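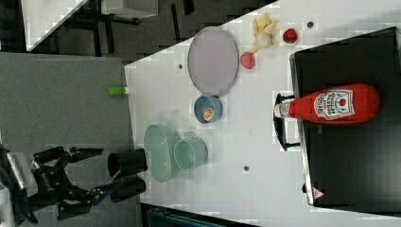 Business & Technology

Garnside kitchen lab seeks larger equipment budget for table-clearing robots

The Garnside food service training center will ask its board on Wednesday to approve a second year of spending on robot equipment, with most of the money going to grippers, spare parts and service instead of new arms.

The center trains cooks and dishroom staff for schools, hospitals and company cafeterias. It has been testing robot arms on simple kitchen jobs: picking up cups, sorting bowls and plates, and moving food items from a table to a counter. The practice tables are set with ordinary kitchenware and toy food, including bananas and a tomato, along with a ketchup bottle.

Mirta Lucero, who runs the center's equipment planning, said the first year's budget was built around the price of the arms and left too little for everything attached to them.

"We bought the arm and thought we had bought the robot," Lucero said. "Then we started getting the bills for fingers, cables, mounts and hours of somebody's time to put it all back together."

The proposal puts 50 percent of next year's equipment money into grippers and wear parts. Another 20 percent would pay for service visits and training for the center's own technicians. The rest would cover tables, storage, safety work and one additional arm, which would be leased for the year.

The center now has three arms. Two are in daily use and the third is kept as a backup, although Lucero said it has been taken apart for pieces more than once. Under the plan it would be rebuilt and put back on the schedule by October.

Damian Kalinowski, the lead technician, kept a log of lost working time during the first year. He recorded 73 stoppages long enough to cancel or move a session. Finger joints and wrist cables were behind most of them. The arms themselves caused very few.

"A cable costs almost nothing," Kalinowski said. "Waiting nine days for one costs a lot. I would like to have a drawer full of them."

The new budget includes that drawer. It sets a minimum stock for cables, finger links and fasteners, and it gives technicians permission to reorder without a separate purchase request as long as they stay under a monthly limit. At present each order goes through the main office, which handles equipment requests once a week.

Two suppliers have quoted on the grippers. Bolier, the current vendor, offered a lower unit price but charges for each service call. Chidiac quoted more per gripper and included two scheduled visits and loaner units during repairs. The center has not said which offer it will recommend. Lucero said the difference over a full year is small once service calls are counted, and that the loaners may decide it.

Both suppliers were asked to show their equipment handling the same set of objects. The set includes a metal cup with a small handle, a bowl, a flat oval plate, a basket and a bottle lying on its side. Flat plates were the hardest item for either gripper, according to notes prepared for the board. Cups were the easiest when they stood upright.

Zuzanna Brzozowska, who teaches dishroom operations, asked that the object list be written into the purchase contract. She said the demonstrations at trade shows tend to use boxes and blocks, and that those tell her little about a tray coming back from a hospital floor.

"I want to see it pick up a thin plate from a smooth table," she said. "If it can't, I want that in writing before we pay."

The contract language is still being drafted. The current version allows the center to return a gripper within a set trial period if it fails on items named in the list. Bolier has agreed to the idea in principle — the length of the trial is still open. Chidiac has asked that plates be tested with and without a raised rim.

Floor space is the other large question. The arms share a room with standard kitchen appliances, and classes use the same room in the mornings. An additional arm would need its own table and a marked working area. Nabil Ghanem, the building manager, estimated that moving one storage rack and adding two electrical outlets would be enough. He said the work could be done over a weekend, but the outlets have to be in before the leased arm is delivered.

Ghanem also asked for money to replace the room's mix of bins and carts with one standard size. Loose items end up on the floor near the tables, he said, and technicians spend part of each afternoon picking up after the sessions. That request was trimmed from an earlier draft and then put back at a lower amount.

Software is listed as a separate line. The center uses a scheduling and fault-logging package called Brosamano, and the license is priced by the number of arms. Adding one would move the center into the next price band. Lucero said she has asked whether the rebuilt backup arm can stay off the license until it is in regular use and is waiting for an answer.

Not everyone is convinced that the center should add an arm at all. Board member Czesław Krawczyk said he supports the parts and service spending but wants the lease postponed until the stoppage count comes down.

"If we have two working arms and one in pieces, I don't see the hurry to get a fourth," Krawczyk said. He plans to offer an amendment that would hold the lease money until midyear and release it only if lost sessions drop by half.

Kalinowski said he could work with that schedule, provided the parts stock is approved now. Brzozowska said a delay would push her evening class back by one term, as there would not be enough time on the existing arms for another group of students.

The proposal also sets a replacement cycle for the first time. Finger sets would be replaced on a fixed number of working hours, and cables would be inspected weekly. Arms would be reviewed each year, with no set retirement date.

The board meets at 6 p.m. in the center's main classroom. The equipment budget is the second item on the agenda, after student fees. If the plan passes, orders for spare parts would go out the next morning, and the gripper contract would return to the board for a separate vote once the trial terms are settled.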